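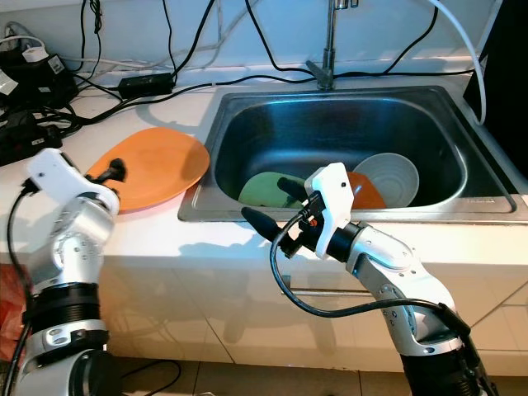

How do you get a whole town to care about washing dishes? Put a sink in the middle of the community kitchen and let everyone have a turn at it.

The Sukcombe community kitchen opened its dish corner on July 4, 2019, and what a cheerful start it was! The white counter and steel sink are the first part of a refit that will run until November, and people were lining up to try them before the speeches were over. Luana Paiva, who planned the room, wanted color on the counter from day one, so out went the chipped china and in came dishes in bright orange and green.

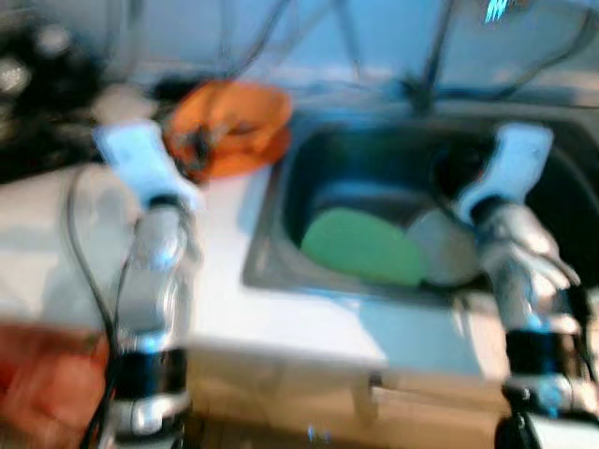 The new sink in the Sukcombe kitchen, with a green plate in the basin and an orange bowl on the counter.

The kitchen served 1,154 meals last year from a room with one small basin, and cleanup often ran later than supper itself. "We'd still be scrubbing when the buses stopped," said Fidel Palma, who has cooked there for 17 years. He is thrilled with the extra counter – finally, a spot to stack things!

Local families raised $700 toward the work with a bake sale in the spring, and Silvana Meireles sold 27 of her orange cakes in one morning. 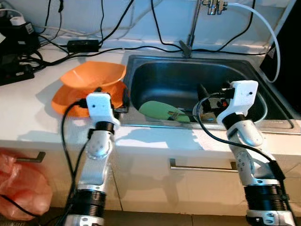 She has promised to bake again when the second stage begins. That part covers new shelves and a longer serving table, and Ismael Queiroz is already collecting ideas for the paint. Supper is served every Thursday at six, and newcomers are welcome to stay and wash up.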